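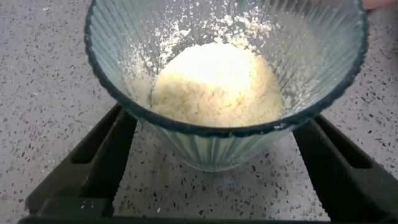 Keeping food scraps and fat out of the kitchen drain

Most blocked kitchen pipes in Hamel start with cooking fat. It goes down the sink as a liquid, cools in the pipe and sets hard on the sides. Rice, flour and coffee grounds then stick to it. The main under our end of town is old, and a blockage there can push wastewater back up into yards and from there into the creek.

Before you wash up

Let fat cool in the pan, then tip it into a tin or an empty milk carton. Keep the tin in the freezer and put it in the rubbish when it is full. Wipe greasy pans with paper towel before they go in the water. Scrape plates into the compost or green bin.

Flour and batter should be scraped out dry or nearly dry. Mixed with water they make a paste that sits in the trap. 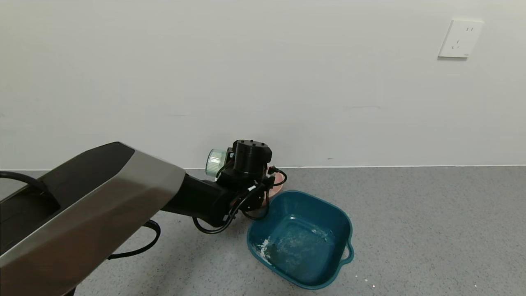

Use a strainer

A plain mesh sink strainer costs a couple of dollars. Empty it into the bin, never back down the plughole. The one we use is a Tutier, 82 mm across, and it fits most standard sinks. Measure yours first.

Eggshells

Shells don't break down in a pipe, and the thin skin inside them catches on rough joints. Crush them and put them in the compost, or dig them in around the tomatoes.

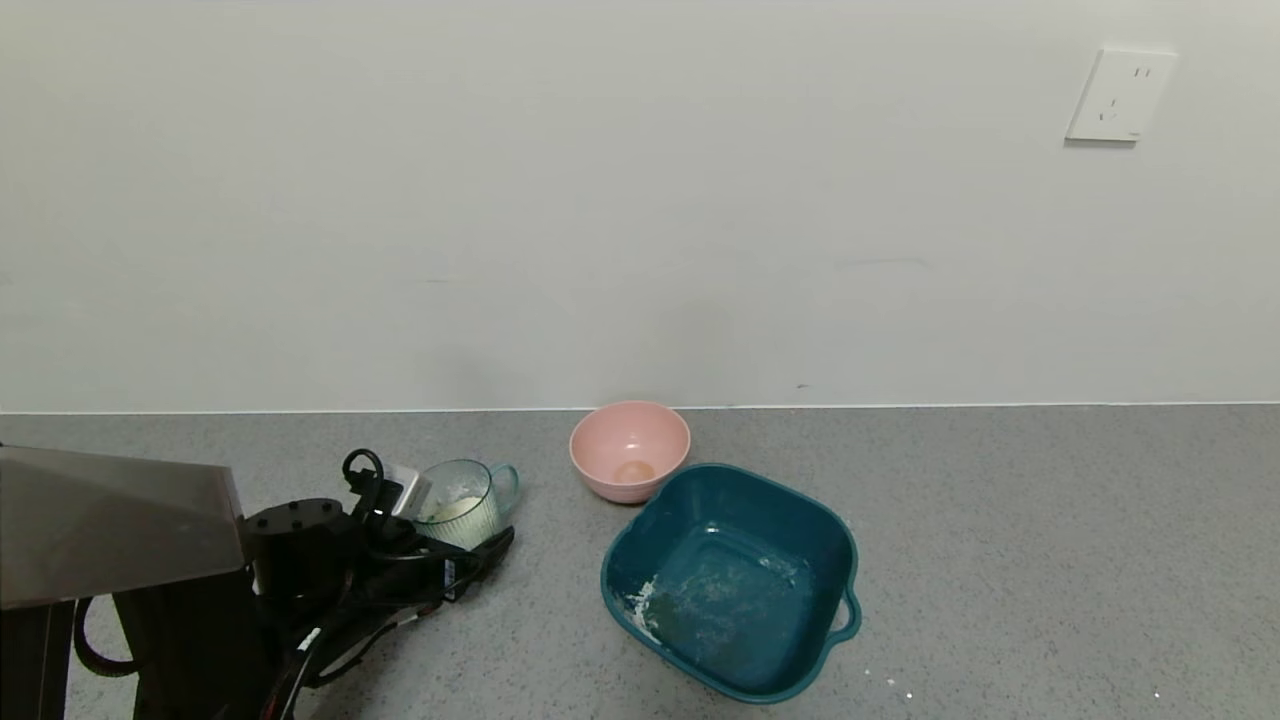

Egg in a small pink bowl, kitchen counter.

Cleaning the trap

Do this every few months, or when the sink starts to drain slowly. Put a bucket under the trap, undo the two nuts by hand and let the water run out. Scrub the inside with an old bottle brush and warm soapy water. Check the washers for splits before you put it back, and run the tap while you look for drips.

Skip the caustic drain cleaners if you are on a septic tank. They kill the bacteria the tank relies on.

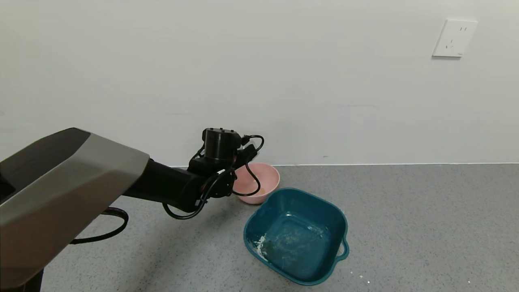 If the sink still won't drain

Try a plunger with the overflow covered by a wet rag. If the toilet or shower is slow as well, the trouble is further along. Stop using water and ring a licensed plumber.

Page last updated 4 July 2023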